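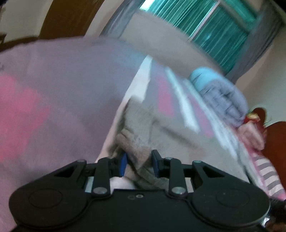
I have been folding laundry for a good many years and I'd like to make a case for the heap. You know the one. Everything comes out of the dryer at once and lands in a pile, the gray thing with the pink blanket with whatever beige sheet was on the guest bed, and it sits there until somebody deals with it. We're supposed to feel bad about that pile. I did for ages, and I've quit.

My friend Li-hua Tam is on the other side of this. She folds straight out of the dryer, standing up, one item at a time, and her linen closet looks like a hotel's. I love her and I have stayed at her house and slept very well on her sheets. But she also told me once that she turned down a phone call from her sister because there were pillowcases still warm in the drum, and I thought, well, there's the price right there.

My own system (my husband would not call it a system) goes like this. The pile goes on the bed. It waits. In the evening, usually once the dishes are done, I go in and start grabbing. I don't sort first! Sorting first is where people lose heart, I'm convinced of it. You make a stack for towels and a stack for shirts and a stack for "other," and now you've touched every single thing once and not one of them is folded. I pull out whatever is on top, fold it, and put it down where it's going to live. If the next thing is a sock, fine, it's a sock.

Blankets I do feel strongly about. Get the big blanket out early, before anything else if you can, even if you have to drag half the heap along with it. A blanket in a pile hides things. Last September I spent two days looking for a gray sweatshirt that was rolled up inside a fleece throw like the filling in a burrito. Fold the blanket in half the long way, then again, then roll it or don't, I don't care. Just get it off the bed so you can see what you're up against.

Fitted sheets I ball up. I've watched the videos, the corners tucked into corners, the lovely flat rectangle at the end. Wulan Lau from my old building taught me to do it in her kitchen and I managed it twice, with her holding the other end. At home on my own I got a sort of pastry. So now it's a ball, and the ball goes in the matching pillowcase, and the closet door closes on it same as it would on a rectangle.

What I'm really arguing with, I guess, is the idea that wrinkled cloth on a bed says something about the person who owns the bed. It's clean! Clean was the hard part. I grew up hauling bags down 16 steps to a shared basement with one working machine, and my mother never once apologized for a heap on the couch. We sat next to it and watched TV, and she folded during the commercials, and some weeks there weren't enough commercials.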